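Aug 23, 2020

Finished the second block today. That makes 80 runs, 40 with the stretch step and 40 without, all with the same socks and the same lighting. I wanted it done before September because the Wunlow report is due then and I don't want to be writing and running at the same time again.

With the stretch step the classifier named the right sock in 36 of its 40 runs. I haven't scored the other block properly yet, only watched it go by, and it was clearly worse. I'll do the scoring tomorrow with the labels hidden. I know which answer I want and I don't trust myself with the unclear ones.

For my own record, what the step is, since I changed it twice and the old notes are wrong. One arm picks a sock by whatever part is highest. The other arm looks for a free end and takes it. Then both move apart slowly until the motor current on either side goes over the limit, and they hold for the length of one capture. The classifier only gets the held view. In the block without stretch it gets the sock as it lies, wherever it landed. Everything after that is the same for both.

The limit is the part I changed. The first value came from the towel work and was too high for socks. They slipped out of one gripper and the other arm went on holding a sock that was hanging straight down, which the program counted as a success. Now there's a check on both sides. If either current drops suddenly, the run is marked as a slip and the sock goes back down. I kept the slips in the count as failures. Durier leaves them out in its benchmark, so our numbers won't line up with theirs, and I'll need a sentence in the report saying so.

Looked at the four misses before I went home. Two were slips. One was a sock held by both sides of the cuff, so it opened out wide and short and hardly looked like a sock. The last I can't explain. The hold was good and the capture was sharp, and it still came back with the wrong name. I saved it in the Wikström folder with the other odd ones.

The free end search is still the slow part. It takes longer than the pick, the stretch and the capture together. When the sock is folded over itself the second arm often goes for the fold, and then the stretch stops early. I have an idea about using the length at the stop as a warning: if it's much shorter than any sock in the set, put it down and start again. It's cheap to try, but it goes in a separate block. I'm not going to mix it into these 80.

Also found out that the grippers start a little differently after a long pause. The left one closes a bit less on the first command of the day. I ran a few empty closes this morning to get past it and will write that into the start-up sheet for Orkden, so that their copy of the setup does the same thing. They asked for our settings last week and I still owe them the file.

Lunch at my desk, then two calls I could have skipped. Didn't get to the paper on cloth folding that has been open in a tab for days. Need to order more cable ties.

Pattern is the next thing to test, and I think it's where the stretch step does most of its work. A solid color looks much the same bunched up or flat. Stripes and prints don't, and our set is mostly stripes and prints. The red-and-white striped one is a good case: pulled out level between the two grippers, its bands run in order and the little bear face near the toe gives the classifier something to go on. There's a bear patch on one of the red snowflake socks too, so the patch can't settle it alone. I'd like to cover the patches on half the runs next time and see how far the number drops. Will write the run list tonight if I'm not too tired - otherwise first thing in the morning, before the scoring.

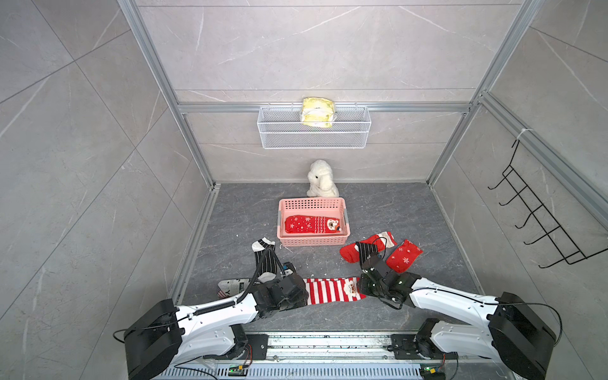
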